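Open Day at Boton: Your Questions

Updated 2022-12-02

What is the open day?
One Friday a month we open our Arodstead workshop and let people watch the sorting work up close. We started in September and had so much fun with it that we kept going! You get a short welcome, plenty of time at the table, and a long chat afterward with whoever built the part you're curious about.

What will I see?
Sorting, mostly. A robot faces a table with two baskets and some everyday things on it, and its job is to put each thing where it belongs. The labels are plain handwriting on paper, one for fruits and one for office supplies, so you can follow along from the first second (kids usually start calling out the answers before the robot does anything). A banana goes one way, a roll of tape goes the other. It sounds like nothing, and then you watch a hand line itself up with something curved and you find yourself leaning in.
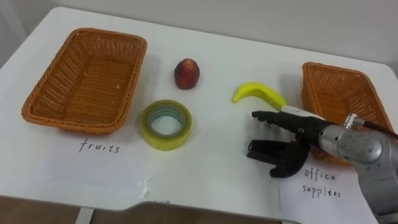

Prys Voyle wrote to us after the last one: "I came for the walking and stayed for the fingers. My daughter wanted to know why it didn't just grab everything at once, and somebody spent ten minutes on the floor with her drawing thumbs. Please do more of that."

We will, Prys. Bring her back, we still have the drawings.

Is it always fruit and tape?
No. Fruit against office supplies is our favorite opener, and later in the session visitors get to suggest other pairs. Send ideas ahead of time if you can. Small and dry is best. No eggs, please.

Does the robot ever get it wrong?
Yes, and we don't hide it. Drops, near misses, long pauses, all of it is part of the day. Ask what went wrong and you'll get a real answer, sometimes three of them, from people who don't agree with each other.

Why is there a cable going up from the robot's head area?
Everyone asks this one. There's a bundle of cables and a tether up there. Please stay clear of it and of the cable on the floor, too.

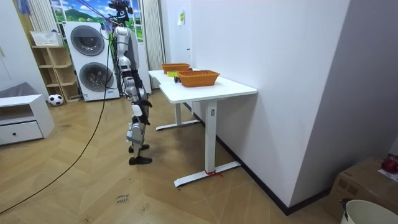

The robot at the sorting desk, Arodstead

How many people can come?
Each session takes 32 visitors, and we split you into smaller groups for table time. If a session fills up, write anyway and we'll put you on the list for the next one.

How old do kids have to be?
We suggest 10 and up. Younger ones are welcome with an adult who doesn't mind stepping out now and then.

Can I take pictures?
Sure, go ahead. Just turn off the flash while the robot is working.

Can I try controlling it myself?
Not on open days. Schwerdtfeger runs a hands-on evening with us in the same building, and you can ask about it at the door.

How do I get there?
Take bus 78 to Zollance and walk back toward the bridge. We're the second entrance. Parking is tight, so the bus really is easier.

Does it cost anything?
It's free. You do need to sign up by email first.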